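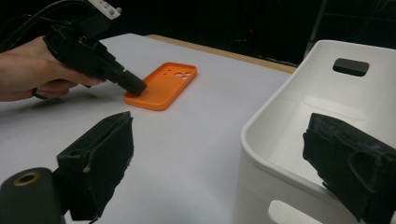

Orange phone case, face up on the table

Speaker notes – "Which One Should I Buy?" Helping first-time customers at the vape counter
Enholm shop staff evening, Wednesday, August 10, 2022
Talk by Hiyori Hirano, Enholm branch

Opening (take your time, let people get their coffee)

Good evening, everybody, and thank you so much for staying on after closing. I know some of you drove over from Endby, and that road is no fun at this hour, so I'll try to have you home at a decent time. My name is Hiyori, most of you know me from the Enholm counter, and before that I was on the phones for our web orders, so I've heard pretty much every question a person can ask about a coil.

Tonight I want to talk about the customer who walks in, looks at the wall, and says "which one should I buy?" It sounds like such a small question! But we had 3,216 customer contacts last year between the two shops and the website, and 825 of them began with some version of it. So it deserves an evening.

(Pause. Ask who had one of these today. Let two or three people answer.)

Part one – start with what they do now

Please don't start with the shelf. Start with the person. Do they smoke, and how much? Have they tried a vape before, and what did they dislike about it? If they don't smoke and don't vape, we say kindly that these products aren't meant for them, and we leave it there. Same with ID, every time, even when you feel silly asking. I once carded a man with a gray beard down to his second button and he was delighted, he talked about it for weeks.

Once you know what they're used to, you can talk about the draw. A tight, cigarette-like draw goes with a pod kit and a higher-resistance coil. A loose, airy draw goes with a bigger tank, a lower-resistance coil and more power. Most people coming from cigarettes are happier with the tight one at first, and they can always come back in October and tell us they want clouds.

(Hand around the two demo kits. The Murakami pod goes left, the big Jarkemix tank goes right. Get both back before the break!)

Part two – liquid, in plain words

We love our numbers in this business, and customers don't, so go slowly. PG carries flavor and gives the throat hit. VG is thicker and makes more vapor. A fifty-fifty liquid suits most small pods, and a thick, high-VG liquid in a small pod will give you a dry, burnt taste and a very unhappy customer on Monday morning.

With nicotine, the thing to get across is that strength and device go together. A strength that feels fine in a little pod can be far too harsh in a powerful tank. If they feel dizzy or queasy, they should stop and put it down. Keep bottles capped, and away from children and pets. I say that last one out loud with every single bottle, and yes, the regulars recite it along with me.

Part three – the five minutes after the sale

Here I'd like to tell you about Trygve Lundgren, who trained me. Trygve would never let a new customer leave without filling the first pod right there at the counter. He made them do it themselves, spilled liquid and all, and then he made them wait while the coil soaked. I thought it was terribly slow. Then I looked at our returns book, where we had 276 kits come back as "faulty," and only 20 of them had anything wrong with them. The rest were dry coils, overfilled pods, a closed airflow ring, or a battery that had never been charged.

So, fill together, wait together, and show them the airflow. I usually chat about the weather while we wait – it's ten minutes, and you do learn a lot about people's gardens. 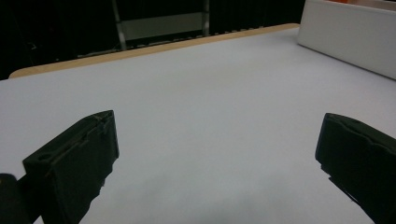 Should a beginner start with an adjustable-wattage device?
Most beginners do better with a simple pod kit that sets its own power, and can move to adjustable wattage once they know what kind of draw they like. If somebody has their heart set on a mod, have them begin at the bottom of the range printed on the coil and go up a little at a time.

Part four – batteries, and please listen to this bit

If you're getting sleepy, wake up your neighbor for me. Loose cells go in a case, never in a pocket with keys or coins. A torn wrap means the cell gets rewrapped or retired, and I don't care how new it is. Use the right cable, don't charge on the bed or the sofa, and don't leave it charging overnight. Old cells come back to us for the recycling bin, and we take them from anybody, whether they bought them here or not.

Show them what a damaged wrap looks like. People nod very politely when you tell them, but they remember it when they've seen one. We have a board of retired, fully drained cells at Enholm, and Endby is welcome to borrow it if you'll bring it back.

(If we're running late, skip the bit about storage temperatures and just say "not on the dashboard.")

Closing and practice round

Now I'd like you to pair up, please, one from each shop if we can manage it. One of you is the customer and one is behind the counter. Customers, be a little difficult, but be nice about it. Five minutes, then swap.

After that I'll take questions for as long as you like, or until they lock us in. The coil chart is by the door, take two, one for the till and one for the stock room. And whoever has the Murakami demo kit, I haven't forgotten, I do need it back.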